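Notes for Saturday talk, April 6, 2024
Wirndale library, back room. 80 chairs, projector on the left wall. Keep to the clock.

**Opening (no slide)**

- Thank the library. Mention the coffee is in the hall and the side door locks from outside.
- Topic: putting a small household archive in order. Letters, deeds, school reports, recipe cards, the box from the attic.
- Ask for a show of hands: who has a box they haven't opened in years? Wait for it. Don't comment on the number.

**Slide 1 – Where to start**

- Start with one box. Finish it before opening the next.
- Don't read the letters on the first pass. Reading is why most people stop after an hour.
- First pass is by type only: letters, official papers, printed matter, photographs.
- My own case: the Yatsenko papers, 1000 sheets, came to me in grocery bags. First pass took 2 weekends.

**Slide 2 – Paper and what hurts it**

- Attics are too hot, basements too damp. An inside closet on a middle floor is fine for most houses.
- Take off rubber bands and paper clips. Old tape stays where it is – pulling it takes the ink too.
- No lamination. Say this twice, somebody always asks.
- Pencil only, on the back, near a corner.

**Slide 3 – Folders and labels**

- One folder per person or per event, never both systems in the same box.
- Label: surname, kind of paper, years. Leave the years open if unsure and put a question mark.
- Pass around the sample folder from the Ernero box. Get it back before the break.

**Break, 10:50**

**Slide 4 – Making a list**

- A plain spreadsheet does the job. Columns: box, folder, what it is, date, notes.
- I used Clekitix for a while and went back to a spreadsheet. The export dropped the notes column. If they like it, fine, but keep a second copy.
- Print the list and put a copy in the lid of each box.

**Slide 5 – What to let go**

- Utility bills, duplicate programs, blank forms.
- Keep one of each if it shows a price or an address.
- Ask family first. In my house this took 70 emails and was still faster than the argument would have been.

**Slide 6 – Containers**

- Flat bottom, straight sides, wide enough that sheets lie without curling.
- A box for sorting and a box for keeping have different jobs. The sorting one can be big and open. The keeping one needs a lid.
- Heavy boxes get dropped. Half full is better for bound volumes.
- If asked about metal: fine if dry and clean inside, no rust, no flaking paint.

**Questions**

- Likely ones: scanning (next session, in September), newspaper clippings (copy them onto good paper, keep the original apart), mold (bag it, keep it away from the rest, call a conservator).
- Handout is by the door. Remind them to sign the sheet if they want the list template.
- Leave the last slide up while people pack.
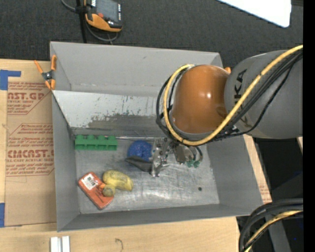

*Slide 7. Large gray bin on a wooden tabletop, from above.*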